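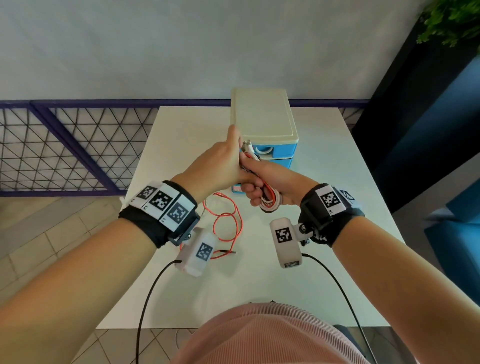

线材归置小组碰头会纪要

日期:2022年9月7日
地点:二楼活动间白桌旁
主持:段少华
记录:袁素琴
参加:小组成员及两位来旁听的邻居

一、开场

段少华先谢谢大家下了班还赶过来,又说楼道里的灯修好了,往后散会晚一点也不用摸黑下楼,这一点大家都很高兴。他接着把上回留下的尾巴念了一遍:活动间的充电线、音频线一直混在一起放,谁要用谁就来翻,翻完随手一塞,下一个人再翻,日子久了就成了一团。上回说好要给它们找个正经的家,今天就是来把这件事定下来的。

袁素琴补充说,她前些天在家里试着把自己抽屉里的线理了一遍,原以为喝杯茶的工夫就够,结果茶续了好几回水。她的体会是别着急,越拽越紧,先找到线头,顺着线头慢慢往外退,比两手一起使劲管用得多。大家听了都笑,说家家都有这么一个抽屉。

二、关于小抽屉柜

会上先议收纳的家什。原来有人提议买一套Plelta的大号储物箱,段少华查过,连运费要1,117元,超出了小组这一季剩下的779元,况且箱子太深,线放进去还是会堆成一堆。大家商量下来,觉得先把现有的小塑料抽屉柜用好。这个柜子一共四层,米白色的盖子,浅蓝色的抽屉,摆在桌子上不占多少地方,抽屉又是半透的,里头放了什么隐约能看个大概。

各层怎么分,讨论得比较久。袁素琴主张按用途分,两位旁听的邻居里有一位主张按颜色分,说眼睛不好的人找起来方便。双方都有道理,来回说了好一阵子,最后段少华提议以用途为主,颜色当帮手,大家都同意了。议定如下:

最上层放常用的充电线,伸手就能拿到。
第二层放音频线,带金属插头的那几根要单独绕好,插头朝外。
第三层放红色的线和一时认不出用处的线,由段少华慢慢认。
最下层留给转接头和扎带,现在先空出一半,免得以后没处放。

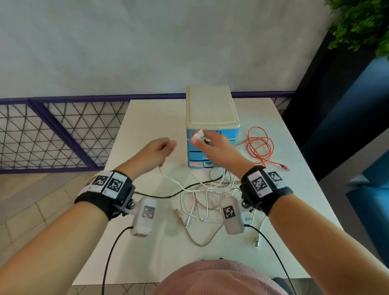
袁素琴说,理线的时候不妨先看插头,再看线身。白色的充电线彼此长得太像了,光看线身分不清,捏着插头比一比,心里就有数了。编织外皮的线好认一些,可也容易和别的线咬在一起,最好头一个挑出来放到旁边。那卷红线比较听话,松松绕几圈就能立住,她建议新来的朋友从它入手,先尝点甜头,后面再对付黑线就有耐心了。

有人问绕线到底绕多大合适。段少华说他平日习惯绕在四根手指上,绕完轻轻褪下来,放进抽屉刚好。绕得太小,线会硬,日后拉出来一个弯一个弯的,充电的时候拖在桌上也不好看。袁素琴说她绕得稍大些,放的时候压一压就是了。这一条不做统一规定,各人照各人的手势来,只求别打死结。

三、关于扎带和标签

扎带原先用的是超市送的铁丝小条,拧几次就断,还扎手。会上同意换成可以反复粘的布扎带,Bresov和Gaete两家的都有人用过,口碑差不多,由袁素琴先各拿一小包来试,十月碰头时再说留哪一种。她特意交代,试用期间请大家不要把扎带带回家,上一次的夹子就是这样一个一个不见的,这回她可是要记着的。(众人又笑,段少华说他家里那2个夹子明天就还。)

标签的事,原定每层抽屉外面贴一张,写清楚里面装的是什么。袁素琴愿意来写,她的字大而且清楚,大家都放心。段少华提醒贴的时候避开拉手,不然手指天天蹭,没多久就卷边了。至于每一根线上要不要也贴小标签,意见不一,暂时不贴,先看看抽屉分好以后够不够用。

四、关于认不出的线

这一项原本没有列在议程里,是旁听的邻居提出来的,说得很在理。线团里总有几根谁也说不上来是配什么的,扔了怕有人来找,留着又年年留着。议定办法是:先放在第三层,在门口的小黑板上写一句话,请住户来认;到十月碰头会还没有人认领的,交给Jetatetti旧物点,那边收旧线。段少华负责送,他正好顺路。

五、用桌的几条约定

白桌是大家共用的,以后理线都在这张桌上做,有几条约定请各位互相提醒:

1. 线团倒出来以后先摊开,不要直接从中间往外扯。
2. 理好一根,放好一根,不要在桌上另外再堆一堆。
3. 几根线的插头可以先拢在一只手里举高一点,另一只手在下面松线团,两个人一起做更省力。 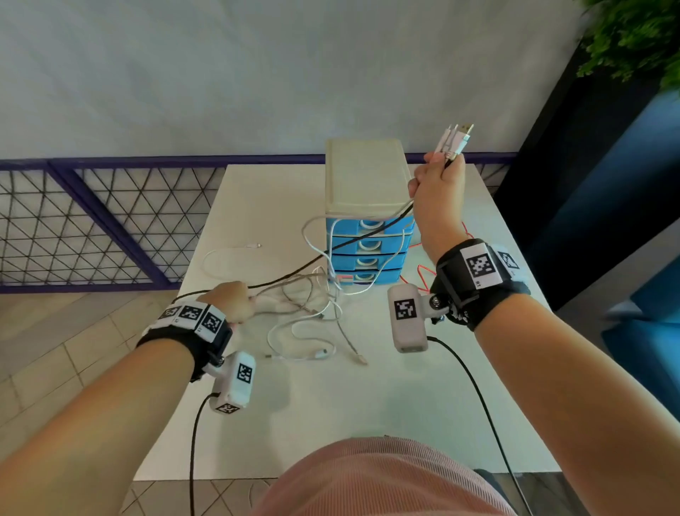
4. 抽屉柜摆在桌子靠里的一边,用完请放回原处,上面和前面都别搭线。
5. 走的时候把桌面擦一擦,茶杯请带走。

六、其他

袁素琴问起下回要不要把旧遥控器也一并理了。段少华的意思是一样一样来,线还没有理顺,先不要贪多,大家都赞成。袁素琴说那她先在家里找个纸盒把遥控器收着,等什么时候轮到了再拿出来。

另有邻居送来一袋自家蒸的红枣糕,会间分着吃了,味道很好,特此记上一笔,表示感谢。

七、待办

袁素琴:写抽屉标签,拿两家的扎带来试用,更新小黑板。
段少华:辨认第三层的线,还夹子,十月会后跑一趟旧物点。
全体:家里有从活动间借走的充电线,请在下次碰头前带回来,放在桌上就行,不必登记。

下次碰头定在十月,具体哪一天由段少华在群里另行通知。

记录:袁素琴
核对:段少华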